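3.2 The foundation of Gimell and the problem of the 12 monks

The abbey of Gimell is usually presented as a daughter house of Aler. The local tradition says that 12 monks left Aler together with their abbot, crossed the river at Cordeiro, and built the first church in the year 445. This account is repeated in parish guides and in most of the older handbooks. In this section we examine where it comes from, and we argue that at least the date and the number must be given up.

The oldest text that speaks of the foundation is the short Life, which survives in 2 manuscripts. Both were copied at Grekivar, and both have the same gap after the prologue, so they must go back to one damaged model. The short Life does not give any year. It says only that the abbot came "with brothers" and that he received the land from a widow. The number 12 does not occur there. It appears for the first time in the long Life, whose author knew the short one and used it sentence by sentence, but added many things that he wanted his readers to find in it.

A company of 12 is of course common in texts of this kind. A founder who leaves his home with 12 followers is made similar to Christ with the apostles, and a medieval reader understood this without a note in the margin. We do not say that every such number is false. Some groups may really have had this size, and in some cases the names of the companions are given. For Gimell, however, the long Life names only three, and two of these carry the names of later abbots of the same house. It seems to us that the author took them from the list of abbots which was read at the daily office.

The year has a different history. It is absent from the long Life too, and it comes from an annal in which the scribe has written the foundation beside 445 in smaller letters. Earlier editors treated this note as part of the original text. But the ink is darker, and the form of the letter g is the one used in the Grekivar charters, which are much younger than the annal itself. Moreover the mother house at Aler cannot have existed so early. Its first known abbot witnessed a grant more than two centuries after this date. If we accept 445 for Gimell, the daughter becomes older than the mother — and this difficulty was already noticed by the monks, who tried to solve it by inventing a first Aler on another hill.

What remains is modest. A group came from Aler, its size is unknown, and the land was a gift of a widow. The crossing at Cordeiro is possible, as the old road reached the river there, but no source before the long Life mentions it. The dedication of the church gives us no help, for it was changed at least once.

We must also be careful with portraits of early founders. They were made long after the events, and they follow the written legend closely, so they cannot be used as a second witness beside the Lives. In Section 3.3 we return to the relic lists, which are more useful for the date.

Figure 2. Framed portrait on a gray marble wall, with a chest of drawers below. Computer rendering.

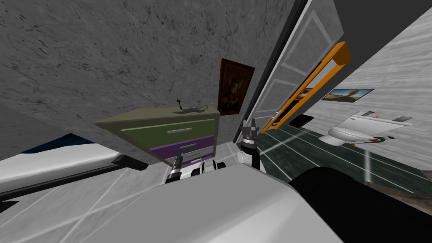
One reader of the draft objected that the darker ink proves only a later hand, and that the Grekivar scribe could have copied the year from an older Easter table which is now lost.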